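杯垫

杯垫，就是垫在杯子底下的那一小块东西。英文里叫 coaster，台湾那边也常说“杯垫”或者“茶杯垫”，我外婆管它叫“托托”。老实讲，答应给这个家居小百科写词条的时候，我以为三句话就能交差（圆的，方的，垫着用，完），结果越写越长，前后拖了两个月，编辑催到后来都不催了，只给我发杯子的表情。所以下面这篇有点啰嗦，你挑着看就行。

名称

先说名字。coaster 这个词最早跟啤酒没什么关系，十八世纪英国人饭后把仆人打发走，自己在桌上传酒，酒瓶和醒酒器下面就放一个浅浅的小托盘，底下贴着一层绒布，在桌面上一推就滑过去了，从这位客人“滑”到那位客人。coast 有滑行的意思，一般都认为名字就是这么来的。我特别喜欢这个来历！今天的杯垫几乎都在想办法防滑，当年的老祖宗偏偏是要滑的。

中文里“杯垫”是个很老实的词，用途和位置都写在字面上了。跟它沾亲带故的还有几个：茶托，也叫盏托，是托在茶盏下面的；锅垫，又叫隔热垫，个头大得多，用来放锅；餐垫，整套餐具都坐在上面。这几样东西常常混着用，我家就有一块锅垫常年给茶壶当杯垫，也没见它抗议。不过写词条总得分一分，我这里讲的杯垫，指的是单只杯子或瓶子用的、能一手拿起来的小垫子。

来历

中国人给杯子垫东西的历史很长。盏托在南北朝的瓷器里已经能看到，到唐宋喝茶成了风气，盏托做得越发讲究，有瓷的，有漆的，也有金银的。唐代的书里有个流传很广的故事，说有位姑娘嫌茶盏烫手，先拿碟子托着，又嫌盏在碟子里会晃，就用蜡在碟子中央围了一圈，把盏固定住，后来请漆匠照着做成了漆的。故事真假我不敢打包票，考古的实物也比这个故事早，可是那个“嫌晃”的细节太像真人会干的事了，我每次讲都讲得很开心。

严格说，盏托是端着走的，杯垫是放着不动的，两者不算一回事。但要解决的麻烦差不多：烫，还有晃。

啤酒垫是另一条线。十九世纪的德国，有盖的酒杯怕落虫子落树叶，没有盖的就拿一块毡垫盖在杯口上，反过来也能垫在杯底吸酒沫。毡垫湿了要洗要晾，又不怎么卫生。后来有人用木浆压成厚纸片，便宜，吸水，用完就扔，很快各家酒馆都用上了，再后来上面印满了酒厂的名字。今天在酒吧里拿到的那种厚纸圆片，基本上还是那个样子。

收集啤酒垫的人也不少，英文里有个专门的词叫 tegestology，我念了好几遍才念顺。跟我通信的 Trilok Chaturvedi 就收这个，攒了 3,000 张，按国家装在鞋盒里。他给我寄过一张 Grasham 酒馆的，背面有人用圆珠笔记了牌局的分数，他说这种带字的他反而更宝贝。我本来想请他写这一节，他回信说他只会收，不会写，那就只好我来了。

它到底在防什么

这一节我最有话说，毕竟我毁过一张桌子。

冷饮杯子外面会“出汗”，那是空气里的水汽碰到凉的杯壁凝成了水珠，跟杯子漏不漏没有关系。水珠顺着杯壁往下流，在杯底积成一圈，木桌面的漆要是不够密，水汽就钻进漆层里，留下一个发白的圈，俗称水印子。热饮也会留白圈，原理类似，热量让漆层变软，潮气更容易进去。白圈还算有救，等到圈发黑了，多半是水已经走到木头里面，跟木头里的单宁和铁起了反应，那就要打磨了，我那张桌子就是这么送去打磨的。

石头桌面也别以为没事。大理石怕酸，柠檬水、果汁、红酒洒一圈上去，会把表面的光泽咬掉，摸起来还有点涩。玻璃桌面倒是不怕水也不怕酸，就是杯子一放“咣”的一声，家里有人午睡的时候你就知道杯垫的好了。

瓶子要不要用杯垫？这个问题编辑部还真有人问过我。我的答案是要！从冰箱里拿出来的瓶装水，塑料瓶身很薄，出汗比厚瓷杯快得多。而且瓶子瘦高，底又小，放在一块大小合适的垫子上，手伸过去的时候心里有数。我自己桌上常年是一只马克杯配一瓶水，杯子里装热的，瓶子里是凉的，两样都得伺候。

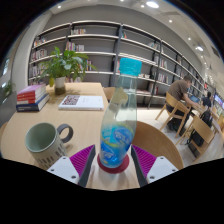 撰文：Adjei 家居小百科 特约撰稿人，负责“桌面与茶具”栏目

圆木桌、书、马克杯、透明塑料瓶，再加一块深红色的圆杯垫，我写“日常用法”的时候脑子里想的差不多就是这样的桌子。蓝绿色盖子的塑料瓶站在杯垫上，后面还放着几本书。说到书，我得多嘴一句，很多人（包括从前的我）手边没有杯垫就把杯子搁在书上，千万别。封面覆了膜的还好，没覆膜的纸一潮就起皱，晾干了也回不去。我有一本很喜欢的菜谱，封面上有两个圈，叠在一起像奥运五环只画了一半。

再说颜色。深红、墨绿、藏青这类深色杯垫耐脏，茶渍咖啡渍不显；放在浅色的桌面上又很好找，不会摸半天。浅色的好看归好看，用上一个月就得正视现实了。

材质

软木。我的首选，便宜，轻，隔热也好，吸一点水但不至于立刻透过去。缺点是边角爱掉渣，用久了颜色发暗，而且它太轻，杯底一湿容易跟着杯子一起被端起来，走到半路“啪”地掉地上。（这件事人人都经历过吧？）

陶瓷和石材。没上釉的陶片、砂岩、硅藻土都能吸水，水珠落上去一会儿就不见了，看着很过瘾。硅藻土吸得尤其快，用久了毛孔堵住，吸得就慢，可以用细砂纸轻轻磨一磨再晾干，磨的时候最好打湿一点，戴上口罩，粉尘别往肺里吸。这类杯垫底下一定要有软脚或者软木底，不然杯垫没事，桌面被它划花了，等于白忙。

木头。跟木桌子最搭，也最矛盾：拿一块怕水的东西去保护另一块怕水的东西。上过油或者上过漆的木杯垫没什么问题，隔一阵补一次油就行。

皮革。书房里好看，有点分量，贴桌面也服帖。水滴上去会留印子，喜欢的人说这叫味道，不喜欢的人就不要买。

硅胶。最好打理，冲一冲就干净，防滑也好，带一圈浅边的还能兜住水。问题在于它完全不吸水，水都积在里面，你端起杯子喝的时候，那几滴就准确地落在你裤子上。另外它粘灰粘毛，养猫的朋友可以跳过。

织物。棉线钩的、麻的、羊毛毡的都有。羊毛毡我很推荐给冬天喝热茶的人，厚实，放杯子没有声音。钩针杯垫是很多人学钩针的第一件作品，从中心起针一圈圈往外加针，一个晚上就能钩完，钩坏了也就是一块不太圆的杯垫，照用。

厚纸。酒吧里那种，一次性的，适合请客。

金属和玻璃。冷冰冰的，不吸水也不隔热，一般要配软垫。我不太用，就不装懂了。

形状和尺寸

圆的和方的最常见。圆杯垫好放，没有方向，随手一搁都是正的；方杯垫能码整齐，收纳省地方，强迫症会花时间把它跟桌边对齐（我说的是我先生）。尺寸以比杯底大一圈为好，杯底刚刚好卡满的那种，水还是会流到外面去。大马克杯、粗陶杯买之前最好量一下底。Halten 有一款带浅边的圆杯垫，我家用了很久，边沿不高，杯子放偏了会轻轻磕一下提醒你，可惜现在店里不摆了。

有一点容易忽略：表面要平。雕花、刻字、凹凸太深的杯垫，底小的杯子放上去会晃，高脚杯尤其危险。要送人的话，花样宁可做在边上。

清洗与保养

陶瓷、玻璃、硅胶的直接用水和洗洁精洗。软木用湿布擦，别泡，泡过的软木会胀会弯，晾干了也像一片薯片。毡的用凉水轻轻压洗，平铺晾干，别拧。木的和皮的擦干净就收，别放在暖气上烤。硅藻土不要用洗洁精，清水冲一下立起来晾就可以。

吸水的杯垫还有个小毛病，吸饱了会粘在杯底。老办法是在杯垫上撒一点点盐，这招我在 Hadine 一家小咖啡馆里学来的，对纸垫和石垫都管用，就是事后桌上会有盐粒，擦一下吧。

要是桌上已经有了白圈，先别急着打磨。过几天看看，浅的有时候自己就散了。不散的话，盖一块干的棉布，用熨斗开最低温、不开蒸汽，隔着布轻轻按几下，掀开看一眼，再按几下，心急不得，先在不显眼的角落试。也有人用蛋黄酱或者凡士林抹上去过夜，我试过凡士林，有一点用，但那一夜全家都被我警告不许靠近桌子。

摆放的习惯

各家不一样。有的人家杯垫叠成一摞放在茶几角上，客人来了一张张发，像发扑克牌；有的人家固定放在每个人的座位前，谁也不动谁的。我问过一圈读者，九月收到 20 封回信，里面吵得最凶的是“客人不用杯垫，主人要不要说”。有一位说她从来不说，只是默默把杯垫推过去，推到对方手边为止。我觉得这个做法很好，又客气又坚决，顺便还跟十八世纪那些滑来滑去的小托盘接上了。

还有人问，光是玻璃台面或者铺了桌布的桌子，是不是可以不用？可以的。桌布本身就吸水，不过薄桌布挡不住热，刚倒的开水杯子放上去，下面的漆照样可能发白，中间再垫一层更放心。

相关条目

盏托；锅垫；餐垫；桌面水印的处理；马克杯；钩针入门：圆形起针

这篇原本限 2,000 字，超得厉害，编辑看完只把我那段关于竹编杯垫的牢骚删了。竹编的另开一条，等我把手头那块拆开看明白编法再写。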